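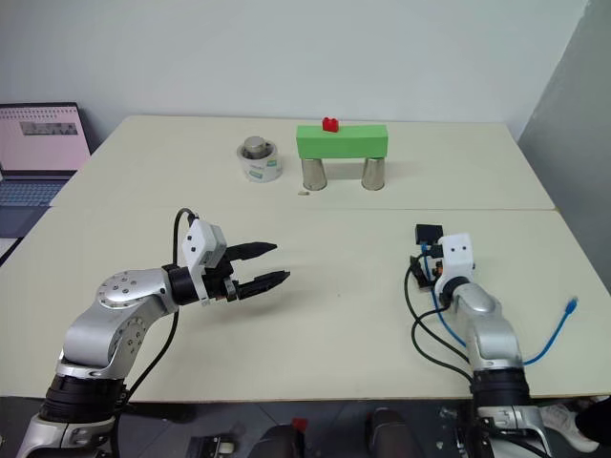

Why did the December ink go brown in the bottle when the same recipe from Grekerville stayed black?
Most likely too much air above the ink and too little acid in it. The galls look innocent so far.

August 27, 2026

Iron gall ink, second go at the Grekerville recipe. Picked up where the last page stops, which is in the middle of a complaint about filter paper. The complaint stands.

Galls: the Tramari ones, lot 2945, crushed by hand in the big mortar. Lucie says the coffee grinder would do it in seconds. Lucie has also never had to drink coffee out of that grinder afterward. Cracked them to the size of coarse pepper and stopped when my wrist did.

Steeped in 300 ml distilled water, held at 85 C with the lid on. The hot plate dial has its own views on temperature, so I went by the glass thermometer and kept nudging. Liquid the color of strong tea within the first few minutes, then nothing visibly happening for a long while. Strained through muslin, squeezed, strained again through paper. Lost a fair bit to the muslin. Note for next time: wet the muslin first. I believe I wrote the same note in December and then, as now, was holding the dry muslin when I remembered it.

Iron sulfate went in cold, dissolved separately. Manon Lévesque's method is to tip it straight into the hot extract and look away. Hers comes out fine, which is irritating. Gum arabic last, 33 g, pre-soaked overnight. Still one lump the size of a pea that refused to join in. Fished it out.
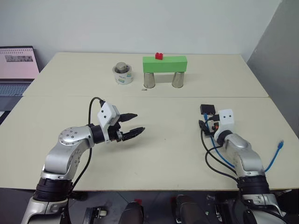 and then split the batch between two bottles, same glass, same caps. Bottle A filled to the neck, bottle B filled halfway. Clove oil in both against mold. A few drops of vinegar in A only, and yes, I know that's changing more than one thing at a time. Lucie pointed it out as well. There wasn't enough ink left for a proper set of four, see muslin, above.

Writing test on the Grewal rag paper with the steel nib:
A goes down pale gray, darkens while you look at it. Clean edges, no feathering.
B goes down a bit darker already, which I take to mean it's oxidizing in the bottle. Slight drag on the upstrokes. Could be the nib, which has been dropped.
The old December ink goes down brown and stays there. Looks very distinguished, like a letter from someone's solicitor, but it isn't what was asked for.

Also tried A on the cheap Brullovbridge copy paper. It went through to the next sheet and made a decent start on the one under that.

Things still open:
– whether the vinegar eats the nibs. Left one standing in a spoonful of A, will look at it before I go home, if I remember.
– pH strips. The tub is empty. Somebody put the empty tub back, and it has my handwriting on the lid.
– Manon wants a swatch card from each bottle to hang in the window for fading. The window faces north. We'll be old.

Not going to scale up until B has had time to misbehave properly. If it throws sediment the way the last one did, I'll redo the pair with identical acid and only the fill level different, as should have been done today.
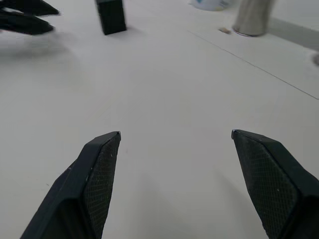 Fig. 3. Gripper fingers, open, white tabletop behind.

Mortar soaking in the left sink, please leave it. The stain on the bench is mine and is, sadly, excellent ink.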